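Home Routines, Session 4: Putting Small Things Away
Handout to keep. Tutor: Stella Wanyama

Welcome back! Last time we did drawers, and a few of you wrote to say the sock folding stuck, so well done. Today is my favourite session of the whole course, small toys and odds and ends, the stuff that ends up on a bed because the bed is the biggest flat surface in the room.

Have your sorting sheet from Session 2 beside you. If you have lost it, Ruoxi Cheng keeps spares at the front desk.

4.1 Work on the bed

I know some of you were taught to sort on the floor. Try the bed! It saves your knees, and a sheet with a plain grid or check on it is lovely for this, as small pieces show up well and you can give each little group its own patch. Push the blankets and cushions up to one end first. They don't have to be folded, that was Session 1 and we are not marking it again.

4.2 One bin, open top

Choose a single bin for the first pass. I like a bright one with no lid, and an old biscuit container does the job as well as anything you could buy. Big pieces go in first: toy pots, plates, anything with a handle. Stack what stacks. The little play-food bits and sea creatures can then sit in the gaps at the ends. 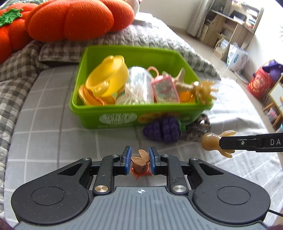 Don't worry about categories at this stage. Lamisi Alhassan, who took this course in September, spent her whole first evening deciding whether a toy mushroom was food or nature. It's a mushroom, pop it in. We sort by kind in 4.4, and it goes much faster once the bed is clear.

Cotton swabs and other bathroom things will turn up among the toys. Leave them in their own container and let them ride along in the bin until you are next walking past the bathroom. With little kids in the house, take them there straight away.

4.3 Awkward shapes

My favourite part! Some things never sit flat:

Toy grapes and anything else in a bunch. Last in, on top, leaf side up.
Stretchy rubber hands. Keep them off paper and fabric if you can, they collect fluff like nothing else. A small jar of their own is best.
Little boxes with lids. Check the lid is on square before you lift, or you will be hunting for the contents.
Baskets with looped handles. Fold the handle down if it folds, otherwise stand smaller things inside it.
Cords and loops. Tuck the ends in so they don't catch on the next thing out.
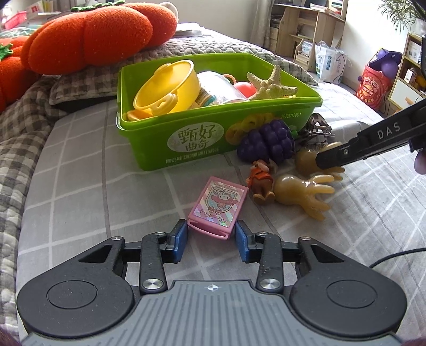
Pick up light boxes by the sides, with a soft grip. Stickers on the top wear off quickly when they are always grabbed there, and the sticker is often the very thing the child loves about the box.

4.4 Second pass

Now tip it all out again (yes, really) and sort into kitchen play, animals, characters and "other". Keep "other" small. Mwajuma Rweyemamu's rule is 9 things at most, and I have pinched it for my own house.

Before Session 5

Do one bin at home, both passes, and jot down which pieces gave you trouble and where they ended up. Half a page is plenty. Dennis Rashidi is taking the next session, on shelves and paper folders, so bring one messy folder with you. He loves a messy folder.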